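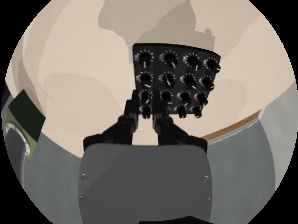

Panel negro con mandos giratorios sobre una mesa clara.

Abro hilo sobre el Nandura y la eliminación de ayer contra el Wosham. Va largo.

1/ Perdimos la eliminatoria en la ida, en su campo. Lo de ayer fue un 2-0 a favor que no alcanzó porque traíamos un 3-0 en contra. Quien diga que el equipo salió sin ganas no vio la segunda parte.

2/ El once era el previsible. Vivek Kanaujia de central zurdo, Hemant Shakya por delante de la defensa y Lungile Motaung sola arriba. Poonam Kashyap empezó en el banquillo y eso sí me pareció un error.

3/ Para los que llegan nuevos: la liga Nikdale es mixta desde que se fundó y en las eliminatorias no hay valor doble de los goles fuera. Todos los años hay que repetirlo.

4/ Primera media hora muy floja. El Wosham se metió atrás con 5 defensas y nosotros tocábamos en horizontal. Hemant bajaba a recibir entre los centrales y dejaba el medio vacío. Vikas Shakya le gritaba desde la banda que subiera y no subía.

5/ El primer gol llega de saque de esquina. Centro al primer palo, peina Vivek y Lungile la empuja. Minuto 38. Hasta ahí no habíamos tirado a puerta.

6/ En el descanso entra Poonam y el partido cambia. Se pega a la banda derecha, encara, obliga al lateral a hacer faltas. Sacamos 17 saques de esquina en todo el partido, la mayoría después de su entrada. Gol, uno solo.

7/ El 2-0 es de ella, minuto 71, tiro cruzado desde la esquina del área. Quedaban 19 más el añadido y el campo era una olla. Éramos 400 en la grada según el club - yo habría dicho más.

8/ La jugada del 84. Lungile cae en el área y el árbitro manda seguir. La he visto repetida varias veces desde el único ángulo que hay y no lo tengo claro. El defensa toca balón, pero creo que antes toca pierna. No es un robo. Es una jugada dudosa que salió cruz.

9/ Lo que me preocupa es la ida. Tres goles encajados, los tres a la espalda del lateral izquierdo, y nadie corrigió nada hasta el tercero. Ahí se fue la copa.

10/ Sobre Vikas: lleva dos temporadas, cogió al equipo penúltimo y lo ha metido en semifinales. Yo seguiría con él. También le pediría que mueva el banquillo antes del minuto 60 cuando se ve que no funciona.

11/ Hemant acaba contrato en junio. En el Srivastava lo quieren desde el verano pasado y no lo esconden. Si se va, no hay otro en la plantilla que juegue ahí.

12/ Queda la liga. Vamos cuartos y en enero vienen tres partidos seguidos en casa, el primero contra el Srivastava precisamente. Poonam titular, por favor.

13/ Y una cosa para el club: abrid la segunda puerta del fondo norte. Mi padre entró con el partido empezado y estaba en la cola desde mucho antes. Fin del hilo.

Comentarios

fondonorte_82: De acuerdo en casi todo. Lo del 84 es penalti, lo siento.

marisa.g: Lo de la puerta pasa en todos los partidos grandes. Ya escribí en octubre y no contestaron.

toni_wosham: Soy del Wosham. Sufrimos mucho con la 11, no sé cómo no jugó de inicio. Suerte en la liga.

pacoleal: Hemant no se va, ya lo veréis.

Última actualización: 6 de enero de 2021

Contacto | © 2021 Todos los derechos reservados | Volver arriba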